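Clearing the White Table, a Little at a Time
Household tips from the Brorkside Neighbors' Bulletin, September 2026

Every house has one table that collects things. Ours is white, and I love it dearly, but it shows every crumb, and by suppertime it has usually gathered a cup or two, a plate and whatever soft animal came along to lunch. My neighbor Darnell Ruiz-Ortega clears his in one grand sweep with a tray. I go slower, and I think my way is easier on the dishes (and on me!).

1. Start with the small round things
Fruit, bread rolls, bouncy balls — anything that can roll off gets picked up first. Put it straight into a bowl with a good high side, and check near any cord hole while you're at it, where crumbs love to gather. 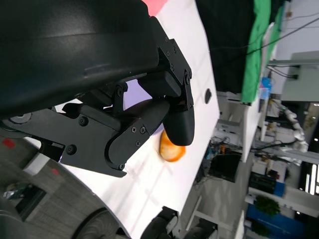 2. Stand the cups up
A mug on its side will roll the minute you bump the table, and a handle only slows it down so much. Set every one of them upright, well back from the edge, before you reach for anything else. I lost a very nice Tillman mug in August by skipping this, and I'm still a little sore over it.
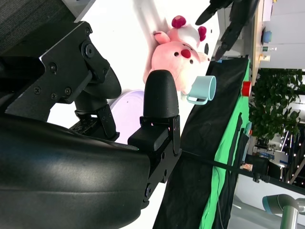

If a mug has had milk or cocoa in it, fill it with warm water and leave it while you do the rest. Plates can wait. Scrape them, and save the stacking until the table is otherwise bare.

3. Give the toys a lift
Plush toys drink up spills faster than any sponge, so move them before the wet cloth comes out. Take hold around the middle, never by an ear or a paw, where the stitching goes first. A fuzzy one that has picked up crumbs wants a gentle shake and a soft dry brush.
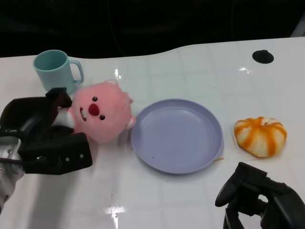 Vol. 2, Page 2

For a sticky spot on plush, dab with a barely damp cloth and one drop of dish soap, then dab again with plain water and let it air dry. Please don't rub! It mats the fuzz, and then you'll be at it with a comb all evening.

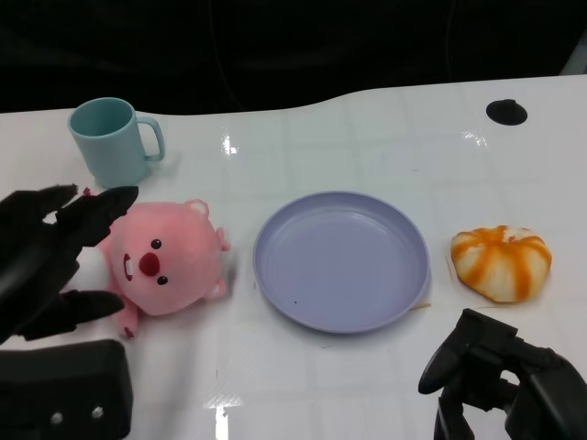
4. Wipe toward yourself
Now the plate can go to the sink and you have a clear run. Use a soft cloth, wrung out well, and work from the far side in long overlapping strokes. A glossy top will streak if you leave it wet, so follow with a dry towel and bend down to look across it against the light. I go over mine twice, and the towel goes in the wash that night.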